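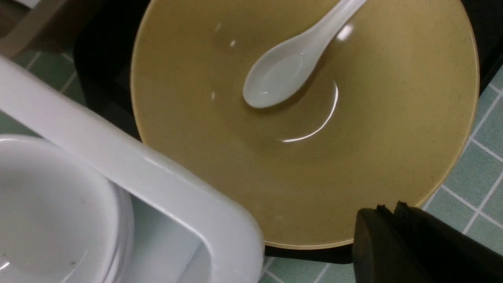 What happens to the people who used to set the trays when an arm starts doing it?

At Dolham they kept their shifts and moved further up the line, to plating, checking and talking to diners. The arm does the setting, the staff decide what gets set, and anyone on the floor can stop it.

Brarkier Tray Setting
Data card, version 3, April 2024

Summary

Brarkier is a set of recordings from the tray bench at the Dolham staff canteen. It covers one job: getting a tray ready before the food goes on, with a large bowl, a soup spoon and a small bowl. We recorded it because the kitchen crew asked us to start with the work they like least, and we're thrilled with how much of their know-how ended up in it.

What's in it

There are 38 sessions, each recorded during a normal service. Views come from cameras on the arm, close in to the dishes. Every session has a plain text note written by whoever was on the bench that day. Please read the notes! They're the best part of the whole set - one of them explains the spoon angle better than our own spec does.

The layout

Clean bowls wait in a white bin, stacked by kind, yellow and white. Soup spoons sit in an open container beside it, all jumbled, and the black tray goes next to the bin. 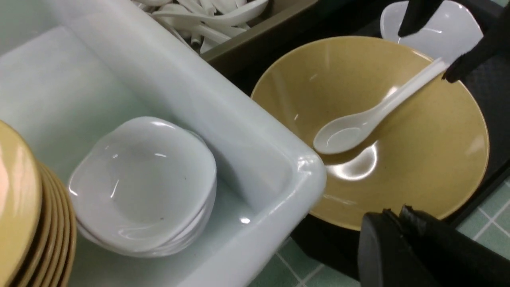
Stacking by kind was the crew's idea. We had planned on separate racks, which would have meant reaching across the bench every time someone topped up the bowls. Their way keeps the refill to one spot, and it's the same layout they use when the arm is switched off, so people can step in mid-service without moving anything.

What changed for the crew

Two people used to set trays through the lunch rush. One person now looks after the bench and the other has gone to the hot counter. The bench job has more variety than it did: refilling, pulling chipped bowls, fixing a spoon that has landed badly and labelling it in the notes. Some of the crew miss the quiet rhythm of the old job, and we've kept 5 sessions set by hand for comparison.

Known gaps

Glare on glazed bowls is common and we haven't filtered it out. Nested bowls sometimes come up in pairs. Chopsticks and cups aren't covered.

Using it

Load sessions with the Tranetti reader, or with Palacios if you only want the notes. Keep the session folders whole, as the notes refer to each other by folder name. Corrections to labels are very welcome - send the session number and what you'd change.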